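4. Desk Clearing as a Test Task

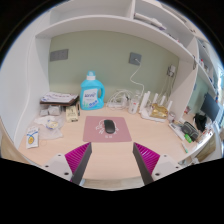
Figure 3. A desk bay before a clearing trial, seen from the gripper. The mouse and mouse pad are in the middle, with the detergent bottle behind them and the router and cables to the right.

4.1 Why desks

Most published work on household robots reports results for tasks with a clear end state. A cup is on the rack or it is not. A towel is folded or it is not. Clearing a desk is harder to score. Two people asked to tidy the same desk will leave it in two different states, and both will say it is tidy. We chose it anyway, because it came up more often than any other chore when we asked residents of the Weltia apartments what they would hand over to a machine first.

The desks in the study were used as we found them. Residents were told not to prepare. The desk in Figure 3 is typical of the harder group. A bottle of laundry detergent stands in the middle of a work surface, next to papers and booklets, and small wrapped items sit close against the stack. A person sorts this quickly, knowing without much thought that detergent belongs near a washing machine and that a router stays where it is.

4.2 Procedure

Each trial began with a written goal of one sentence, such as "Make room to work in front of the mouse pad." The goal was given to the planner and, separately, to a human scorer. The scorer did not see the plan. A trial ended when the planner declared itself finished, when an operator pressed stop, or after nine minutes.

We ran 348 trials with the Nastau planner. Of these, 240 used desks that had not appeared in any training data. The remaining trials used desks seen in training but with the objects moved. All results in this section are for the unseen desks unless we say otherwise.

Scorers gave three marks per trial: whether the goal was met, whether anything had been moved that should have stayed, and whether anything had been damaged or spilled. The written rules for the second mark went through several drafts. In the final version, an object should stay if it is plugged in, if something plugged in depends on it, or if the resident would have to search for it afterward. The last condition is a matter of judgment and the scorers did not always agree. Where they disagreed, Tarık Uysal read both score sheets and made the final call.

4.3 Rigid objects

Rigid objects with an obvious place to hold gave little trouble. Bottles with handles, mice, cups and cartons were usually picked up on the first try. The two-finger gripper with ribbed pads held smooth plastic well, and we saw few slips after contact.

Weight was a different matter. The planner has no way to tell a full detergent bottle from an empty one until it lifts, and the label does not help. Our fix was simple: the arm lifts a short distance, waits, and checks the load before moving sideways. This slowed every pick, including the light ones, and we left it in. A heavy bottle dropped next to a router is a worse result than a slow trial.

Small jars caused more failures than large bottles. When a jar stood close to another object, the open fingers tended to touch the neighbor first and push it. The planner treated the push as harmless and carried on, and in crowded areas one push often led to another.

4.4 Cables, bags and foil

Soft and tangled objects account for most of the failures. Cables were the worst of these. A loop of white cable around a white charger or power strip gives the vision model very little to work with. It often marked the whole tangle as one object and proposed to lift it. The safety layer blocked this whenever a plug was detected, and the planner then tried again from another angle until time ran out. It had no option to leave the cables alone and report that it had done so. We added one partway through the study, under the name Omgate, and it was used in 41 of the unseen-desk trials.

Clear plastic bags failed in a different way. The depth sensor reads through them, so the planner sees the contents and not the bag. It reaches for something inside, closes on the film, and lifts the bag by a fold. Sometimes this works. When the bag is open on the far side, the contents can fall out behind the gripper, where the camera has no view of them.

Crumpled foil packages were easy to pick up and hard to sort. The planner could not tell an empty wrapper from a full one, and neither could our scorers when working from pictures alone. We told the system to treat every package as full. As a result it never threw anything away, and residents mentioned this more than any other shortcoming.

4.5 Deciding where things go

Picking up an object is half of the chore. The other half is knowing where to put it, and this is where the gap between the machine and a person was widest. With a shelf in reach, the planner put things on the shelf. It filled the nearest free stretch from left to right, in the order the objects had been picked up. The desk was clear at the end and the written goal was met. Residents then asked where their pens were.

The Yaman object map, which stores a usual place for each kind of object, helped with items that belong in the same room. It did not help with items that belong somewhere else in the apartment, as our arm is fixed to a stand and cannot carry anything through a door. For those objects we let the planner set up a single pile at one end of the desk. Most residents accepted the pile. A few said it was what they would have done themselves.

4.6 Can it do the chore?

For a lightly loaded desk with rigid objects, the answer is yes, slowly and with someone nearby. For a desk like the one in Figure 3, the answer at present is no. The system can free up space in front of the mouse pad, but it cannot be trusted with the right-hand side, where cables, a router and small loose items lie close together. We would not run it there without an operator at the stop button — and in this study we never did.

Section 5 repeats the procedure on a packing bench, where the objects are fewer and their places are known in advance.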